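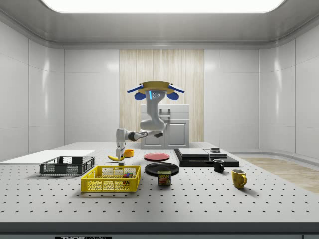
Can you leave a glucose sensor on while you're in a hot tub? Mine has stayed on through a lot of soaks, but the heat can throw the readings off, so I go by a fingerstick for anything that matters until I've been out a while and cooled down.

OK, hello everybody! That was the short version, for the people who only read the first two lines of these (I see you, I am you). The long version is below the quoted message, because I've been meaning to write up our cabin week for ages and this is the perfect excuse.

On the Mevgate list, a member wrote:

> Hi all, mostly a lurker. My daughter is on a sensor and
> injections, no pump yet. We're renting a place at Ollberg in
> December and it has an outdoor tub, which is all she talks
> about. Her meter app showed a weird jump last time she had a
> long bath at home, up fast and then down fast, and the
> fingerstick didn't agree with either. Do you take the thing
> off? Cover it? Just ignore it for an hour? Also wondering
> about long-acting and hot water, since she takes it at 9 in
> the evening and that's right when everyone will want to get in.
> Thanks, and sorry if this has come up before.

It has come up before and please never apologize for that! Search on the archive is hopeless anyway.

First, you're going to love Ollberg. We went last winter with both kids (one type 1, one not, both feral) and it was the best week we've had since diagnosis. The tub was the highlight for us too.

On the sensor: check the booklet for your model, because they give a depth and a time limit for water and a temperature range, and they don't all match. Ours is fine for a swim. A hot tub is warmer than what they have in mind, I think. We got exactly the jump you describe, a steep climb on the graph about ten minutes in, and a fingerstick that was way lower. If I'd dosed on that climb we would have had a very bad evening. So our house rule is no correcting off the sensor in the tub or right after. Dry hands, clean finger, meter.

The other thing we ran into was dropouts. The signal doesn't travel well through water, so if the arm is under you get gaps. Ours sits on the back of the arm and my son rests that elbow on the edge, which works until somebody splashes him, and then he's under like a submarine.

On the insulin: our nurse told us that heat brings more blood to the skin and a recent shot can act faster than usual. For us the mealtime shot was the one to watch. We ate early, waited, checked, and he had a snack before getting in. For the 9 o'clock long-acting, I'd really call your team and ask about her dose and her brand before you go. We ended up doing the tub before dinner most nights and that made the whole question go away, plus the kids were asleep at a normal hour, which was glorious!

Adhesive! I could write a book. Hot water plus a hoodie pulled over the head took off two of ours in one week. Then a friend sent us the Flerno patches, the ones with the oval hole, and we put one on the night before so it had time to grip. That one stayed put. Bring more sensors than you think you need. I now pack 2 spares for every week away and keep them in my hand luggage.

Some odds and ends:

Keep the insulin away from the tub deck. There's a shelf right by the heater at a lot of those cabins and it gets toasty. On the other side, don't leave it in the car overnight, it froze solid in ours and had to be tossed.

Put the glucose tabs in a jar with a screw lid. A wet tube of tabs turns into paste.

The pharmacy in the village closes early, and the next one is at Kubíček, over the pass. Get your refills before you drive up.

Set the low alert higher for the evening. We bumped ours up after the first night, when he was tired from sledding AND cooked from the tub and went low around bedtime. I also set an alarm to check once in the night. Snow days hit him for hours afterward.

That's what I've got. Would love to hear from the pump families, since taking a pump off for a soak is a whole separate topic and I know nothing about it. And please report back after your trip, I want to know if the waffle place is still open!

Big hugs to your girl,
a tub-loving mom in the mountains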